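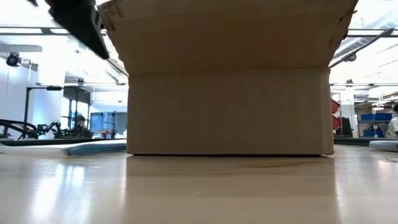
Packing and Returns Team, Jadholm Supply Room

Boxes on the Bench
February | Posted by the Packing and Returns Team
7 shares | 0 comments

Most of what leaves the supply room goes out in plain brown corrugated cardboard. We order it flat from Havlíček in bundles of 40 and fold it as we need it. This page goes with the bench notes and is meant for people on their first few shifts.

An open carton at the packing bench, standing upright with the flaps up. The front panel has a few creases and scuffs, and the corners of the flaps are bent. Neither one is a reason to throw a box out.

What we look for before a box gets used again:

Check the bottom first. Press on the center seam with your palm. If it gives, put new tape over the old tape and run it a hand's width up each side.

Creases in the front panel are fine. A crease that runs through a corner post is a problem once boxes are stacked, so those go in the recycling cage by the Brerkora door.

Bent flap corners can be flattened by hand. If a flap is torn along the fold line, cut the box down and use the panels as dividers.

Old labels come off or get covered completely. A shipping code left half showing will send the box back to whoever had it last.

The bench tops are light wood with a shine to them, and they mark easily. Cut tape on the green mat and keep knives off the table. Slide empty boxes if you like, but lift full ones.

Fill to the fold line and no higher. Flaps should meet flat in the middle. If they bow, take something out or move up a size. If they sink, add paper. We have 400 sheets of kraft paper on the shelf at the moment, and the next Nasumier order is already in.

Outgoing boxes need to be taped and on the cart by 3:45 p.m. Anything finished later stays on the lower rack overnight with its flaps closed. Please write the contents on the short side, in marker, before it goes on the rack.

Spare tape guns are in the second drawer. The one with the red handle sticks and is waiting for a new blade.

3 people saved this page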